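From: Dong-geon Ahn
To: Taltasley Craft Swap list
Subject: Re: [swap] Boxes and trays for the September table

Hello all,

Replies to Wainwright's message are set out under each part of it. I have trimmed the bit about parking, as that was settled last month.

Wainwright wrote:
> I have been through the cupboard at Nolari Hall and it is in a poor
> state. There are 123 items on the list and I could find 120 of them.
> Most of the paper is in carrier bags and the corners have gone. Can
> we agree on one sort of container before September? I would also like
> to know what people use for the small stuff, as the jam jars are
> heavy and I don't want to carry them up the stairs again.
>
> Second thing, the Halloween paper. Do we keep it with the ordinary
> paper or have it separate? Last year it was in three places and we
> ended up buying more.
>
> W.

On the three missing items: two are the long rulers, which are at my house and will come back with me. I don't know about the third. If it is the green cutting mat, I last saw it on the windowsill by the kitchen hatch.

On containers, I would go for clear plastic boxes with lids for anything flat, and shallow metal trays for whatever is being used at the time. I have been doing it this way at home since the spring and it works well enough. The box keeps the sheets and pads from getting bent, and you can see what you have without taking the lid off. The trays are only for the table. Nothing should be stored in them, as they have no lids and don't stack.

One box and one tray to a table is enough. If you put out more than that, people start piling things on top of each other and there is no room left to work. I like the tray in the middle and the box just behind it to the right, where it can be reached without leaning over the work. The yellow pumpkin face shows straight through the plastic, so that box has never needed a label.
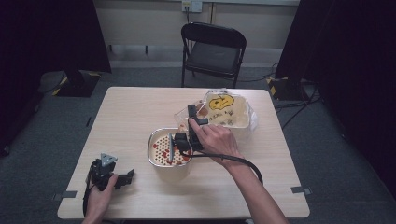
What to put in each box

Flat things only. Pads, loose sheets, cards, envelopes. If a pad has been drawn or written on, it can still go in, but put it at the front so that it gets used up first. Please don't put scissors in with paper.

Plastic bags are fine for keeping a part-used pack together, but choose one that is not much bigger than what is in it. A large bag takes up half the box and then the lid won't sit down properly. I am guilty of this one myself.

What to put in the trays

Thin sticks, pegs, beads, anything that would roll off. A rim of a finger's width will do. If you are buying trays, look at the rim first and ignore the pattern. Old biscuit tin lids are just as good if you have any, and cost nothing.

Clearing up

Tray first, then paper, then wipe the table. If you wipe first you only get it dirty again. Small things go back into their own pots and the empty trays go on the shelf over the sink.

On the Halloween paper, I would keep it separate, in one box, with everything for that month in it. That means paper, stickers and the orange thread. The box should live on the bottom shelf from November and come up to the middle shelf in September. If something doesn't fit in the box, we have too much of it and it can go on the swap table.

I asked Jonura about prices. They have the lidded box we want, in the middle size, and will put them by for us if we let them know before the end of the month. The stock number is 2537. They don't sell the trays. The catalogue says the box holds 400 sheets, but I would not fill it that far — the lid bows and the catches go.

Wainwright, I can come to the hall at two o'clock if you would like a hand going through the rest of the cupboard. I will bring one of my boxes so you can try it on the shelf before we order any. The middle shelf is lower than it looks, and I would like to be sure it goes in with the lid on.

Could anyone who has trays or tin lids to spare please reply to me and not to the whole list. I will put the names together and send them round once.

Jam jars: I will take them if nobody else wants them. I make a lot of chutney.

Regards,
Dong-geon

--
You are getting this because you are on the Taltasley Craft Swap list.
To leave, send a blank message with "leave" as the subject.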